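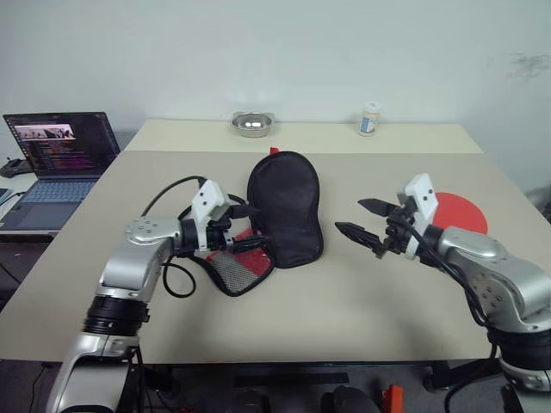 Fabric slippers and small padded pouches wear out from the inside. The outside can look fine for years while the lining goes flat and grubby and starts to pull away at the edge. Before you clean one, put it on a bare, light-colored table and open it up as far as it will go. Dark fabric hides lint and loose stitching, and a plain beige top like the one in the photo shows up every bit that falls out. A strip of red lining showing along an inner edge, against black fabric, is easy to follow with your eye, so start your check there and work your way around. Mesh panels come next. Gray mesh with a black border holds dust right where it meets the trim.

What you need
A soft toothbrush
A bowl of lukewarm water
A few drops of dish soap
Two old towels
White paper or a clean dishcloth for stuffing
A needle and strong thread

Cleaning the outside
Brush the dry fabric first, always in the same direction. Dip the toothbrush in the soapy water, shake it well and scrub a small area at a time. Wipe with a damp cloth before you move on. Keep the water out of the padding as much as you can. Padding that gets soaked takes days to dry and tends to clump.

Cleaning the mesh
Use the brush nearly dry. Short strokes along the border, then across the middle. If lint is caught in the holes, press a piece of tape on it and lift. Don't use a pin. I did that on a pair of Feverness house shoes and ended up with a hole I had to darn.

The inside
Turn back the opening and hold it with one hand while you brush with the other. For baking soda, one teaspoon is plenty. Leave it overnight and shake it out over the sink. Ramil Tolentino wrote in to say he uses a vacuum hose with a sock over the end, and I have tried it since. It works well on pouches and less well in the toe of a slipper.

Loose lining
Fix this before it gets any longer. Use small slip stitches, thread matched to the trim, and catch only the edge of the lining. Fabric glue dries stiff and rubs. If there is a pull tab at the back, give it a tug and add a few stitches if it moves.

Drying
Press between the towels, stuff with paper and stand it with the opening up. Change the paper once it feels damp. Keep it off the radiator. In December mine go on the shelf over the boiler with the door open, and they are usually ready by the second morning.

Storage
Pairs go sole to sole in a cotton bag. Pouches can be stored flat if they are empty, but leave the zipper or flap open so air gets in. Plastic tubs are fine for a season if everything is fully dry first.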